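Writing for the Workplace, Unit 5
Handout: Instructions That Survive the Reader
Instructor: Baltasar Campos

Most instructions are written by someone who already knows how to do the thing, and read by someone who is holding a part in one hand and swearing. Keep the second person in mind.

1. Start with the verb

"The lid should now be removed" leaves open who is removing it. Maybe the lid has plans of its own. Write "Remove the lid." You are allowed to be bossy. It is the one kind of writing where people thank you for it.

2. One step, one action

The Rindmont bookcase manual, which we read in class, has 16 steps. Step 9 contains seven actions and a warning, and the warning comes last, after the glue. Split anything with "and then" in it. Put warnings before the step they belong to.

3. Name a thing once

If it is a bracket in step 2, it may not be a fitting in step 4 and a support piece in step 6. In school you were told to vary your words. Please stop.

Left and right need the same care. Say whose left you mean, the reader's or the object's. The Drutach manual switches between them on page 38 and does not look back.
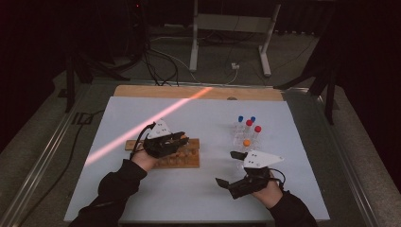
Fig. 1. Work surface with light wooden board along the far end.

4. Say where things go

"Nearby," "to the side" and "in position" are words for writers who have gone home early. Give the reader a landmark: the edge of the table, the end of the rack, the corner with the hole in it. For Thursday, write one sentence that places a single object on a table using two landmarks. One sentence. Last year's longest came to 72 words and included a semicolon.

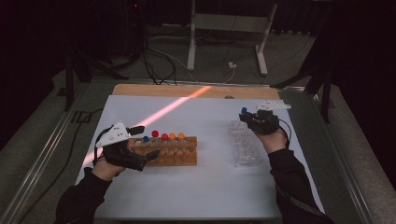 5. Test it on a stranger

Hand your draft to someone outside the class and keep your mouth shut. Each time you want to say "well, what I meant was," mark that line and rewrite it. Roommates count as strangers if they haven't heard you complain about the assignment.

Reading: McGrath packet, pages 38 to 55. Skip the section on fonts.

Drafts go to Achilleas Stefanou, who grades the odd-numbered sections. Staple them.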